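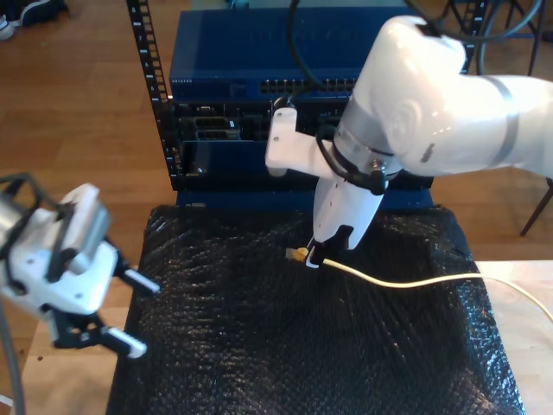 One cream network cable, one blue switch, plenty of ports to choose from.

Plug the thing in

I have a soft spot for network cable. The cheap, cream-colored kind, a bit stiff, with a plug on the end that goes click. Everybody I know wants to get rid of theirs, and I think they're making a mistake!

We moved to a new apartment in Kamusdale in July, and the first thing the building manager offered me was a wireless package for 79 dollars a month. I said no thanks and bought a long cable and a used switch instead. Ivana Huenchumán, my neighbor across the hall, thought I was nuts (she has 3 wireless boosters and still takes her video calls standing in the bathroom). My calls haven't dropped yet – and I work at the far end of the place, behind two brick walls.

Yes, cables are ugly. Yes, you have to run them along the baseboard and vacuum around them. I'd still take that over resetting a router in the middle of a movie. A cable either works or it doesn't, and when it doesn't you can pull it out, look at the plug and try another port.

And please label both ends before you push the couch back. I didn't, and I've got 6 of them back there now, all the same color.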